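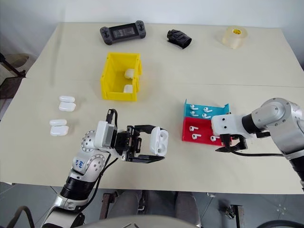
Ifans Opens Testing Service for Recycled-Content Polypropylene Packaging

Cekmont -- Ifans, an independent materials laboratory, has opened a testing service for rigid packaging and storage containers made with recycled polypropylene. The service covers melt flow, impact strength, color shift and odor, and is open to molders, compounders and retail buyers. Orders are being accepted now, with the first reports due in February.

Recycled polypropylene varies more from lot to lot than new resin. A molder that changes its feedstock may see parts that warp, crack at the corners or drift in color, even when the supplier's data sheet has not changed. Most standard test programs check the resin pellets before molding. The Ifans service tests both the pellets and the finished part, and reports the two sets of results side by side.

Each order covers one lot of material and up to 22 finished parts. Parts are held at controlled temperature and humidity for 50 hours before testing. Impact tests are then run at room temperature and at freezer temperature. Wall thickness is measured at the corners, at the gate and at the middle of each side. Color is read with a bench spectrophotometer before and after exposure to a xenon lamp.

"Buyers often receive a single impact value taken from a flat test bar," said Angharad Meredith, technical director at Ifans. "A bin or a tub has corners, ribs and a gate mark. Results from those areas can differ from the bar by a wide margin, and the report now states them separately."

The method was developed during a trial with Plesora, a molder of household and light industrial containers. Plesora supplied parts from six production lots, each with a different share of recycled material. Over 4000 readings were taken. The largest differences between lots were found in low-temperature impact strength at the corners. Melt flow alone did not predict them.

"We had two lots with nearly the same melt flow, and one of them failed our drop test in the cold," said Loïc Pruvost, process engineer at Plesora. "The corner data showed the gap. We have since changed the hold pressure and the mold temperature for that grade."

Odor testing is offered as an option. Samples are sealed in glass jars, heated, and scored by a trained panel working from a written scale. The panel score is reported together with a gas chromatography trace. Ifans does not set a pass or fail limit for odor and leaves this to the customer's own specification.

Results are delivered through Codine, the laboratory's online records system. Customers can download raw data tables, compare lots and set alerts for values outside an agreed range. Test data remain the property of the customer and are not shared with suppliers unless the customer asks for this in writing. Existing Codine accounts will show the new test menu at the next login.

Samples should be packed flat where possible and marked with the lot number, the molding date and the stated recycled content. Parts that arrive without a lot number will be held until the number is supplied. Ifans cannot accept parts that have been in contact with food, fuel or solvents.

The service does not replace food-contact or toy safety testing. Customers that need such approvals should discuss them with the laboratory before sending samples -- in many cases the same lot can be used for both programs. Talc-filled grades are accepted, but glass-filled grades are outside the present scope.

Technical questions may be sent to Branwen Humphreys, polymer testing lead. Press inquiries should be directed to Nerys Probert, communications.

Last updated: February

Related items
Guidance note: marking and packing molded samples
Codine release notes: lot comparison tables
Ifans extends xenon lamp capacity at Cekmont laboratory
Melt flow testing of talc-filled polypropylene

Contact | Copyright Ifans. All rights reserved. | Back to top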